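Subject: Re: [Passtead-cooks] pantry swap in April, what should I bring?
To: Passtead-cooks list

> Hi all, I joined the list over the winter and this will be my first
> swap. I have a lot of dried beans and some homemade spice mixes.
> Does anybody want beans? And how do you keep track of what you
> already have, so you don't come home with more of the same?
> My shelves are a mess.

Yes, somebody wants beans! I want beans! Please bring them, and if any of them are the little speckled ones I will be standing at your table before you get the lid off. Last April I came home with a quart of them from the Enriquez farm stand people and they made the best pot of soup I've had in years. I have been trying to get more ever since.

The spice mixes will go fast too. Write what's in them on the jar, including salt, and put the month you mixed them. We had a lovely red one a couple of swaps ago with no label at all and I still don't know what it was. I put it on popcorn until it was gone.

As for keeping track, I've tried all kinds of things (an app, a whiteboard, a spreadsheet that got to 40 rows before I quit) and what finally stuck is dull but I love it. I go through one small spot at a time, the night before, with a pencil. Start with the places where little things pile up, because the big shelves are easy to see and the small stuff is where you double up. A drawer, the top of whatever is sitting on the counter, the shakers. 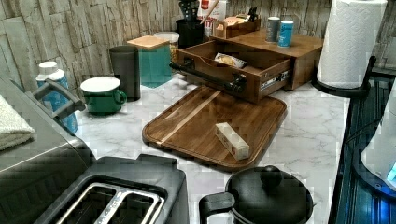

My order of attack, for what it's worth:

1. Counter and small drawers. Snacks, shakers, tea, packets. Ten minutes, tops.

2. Spices. Open each one and smell it. If it smells like dust it goes in the compost and onto your want list.

3. Jars and dry goods. Beans, rice, flour, oats. I write down only what I have two of, and the second one goes in the swap bag.

4. Freezer, if you can face it. I skip this half the time.

Then the list goes in my coat pocket and I try very hard to obey it. I don't always. Zundthorpe folks bring that pear butter and all my plans fall apart.

A few practical things for you as a first-timer: doors open at 7 in the evening, and the side entrance is the one to use. Bring your own bags and a couple of empty jars with lids, as plenty of people pour from big containers. Home-canned goods need a date on them. Opened store packages stay home.

I'm bringing oats, dried mushrooms, and way too much mustard seed. Looking for cornmeal and any kind of dried chile. So glad you're coming!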